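Keeping paperwork in the kitchen: where do you put it?
Home Organizing > Kitchens and Pantries

nfedoruk
Posted March 9, 2025
We moved into the Canside apartments in November and there is no desk and no room for one. All the household paper ends up in the kitchen: lease, car stuff, school forms, appliance manuals, takeout menus. Right now it lives in a pile next to the toaster. I want to stand it all up against the back wall of the counter, but my wife says paper doesn't belong in a kitchen at all. Who does this and how does it hold up?
Nazar

tahsin_r
I do it. Two years now. Standing up works much better than a pile, because you can pull one thing out without moving the rest. Keep it at the end farthest from the stove and the sink. Mine is next to the fridge.

Clira
Your wife is right. Grease gets on everything in a kitchen. I kept recipe binders on the counter in my old place and the covers were sticky within a year. Get a file box and put it in a closet.

tahsin_r
Depends how much you fry. I wipe the spines when I wipe the counter and mine are fine.

Clira
The spines, sure. Pull one out and look at the top edge of the pages.

iresha.w
I'm somewhere between you two. Lease, car title, anything you would have trouble replacing goes in a closet or a drawer. School forms and menus can stay in the kitchen, you need those when you're standing there anyway. Manuals I threw out. They're all online.

nfedoruk
Not all of them. Our oven is a Millent and I couldn't find the manual anywhere. But I take the point on the lease.

dinesh_d
Get real bookends or something heavy at each end. A row of folders will slide over one at a time and take the mail with it. I used a flour canister on one side for months.

janaka_am
We have tile behind ours, the small green squares, and I did this last spring. Some things I found out.

Anything tall and stiff should be in the row somewhere, so the floppy things have something to lean on. We have a blue one at the left with a tall white case right up against it. 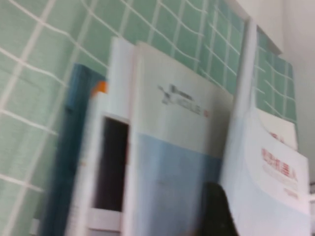 The other thing is depth. Measure your counter before you buy anything. I ordered a set of magazine holders from Samarakoon for 2,666 rupees and they stuck out so far I couldn't use the cutting board. They went back. Plain folders take up less room.

Tile is easy to wipe but you do have to move the row to get behind it. I do that once a month.

Clira
Once a month is not enough behind a counter. And you lose all that counter space.

janaka_am
It's enough for us. We don't cook much on that side.

iresha.w
Tabs help too. If the spines face out and nothing is labeled, you end up opening every folder to find one form.

dinesh_d
Or do one folder per person. We have four people and four folders and that covers it. Whatever doesn't fit gets thrown out.

nfedoruk
Thanks everybody. Going with a split. Lease and car papers into the bedroom closet, school forms and the oven manual standing up at the fridge end. My wife has agreed to try it until summer.

tahsin_r
Put the menus in the back. They're the ones that fall over.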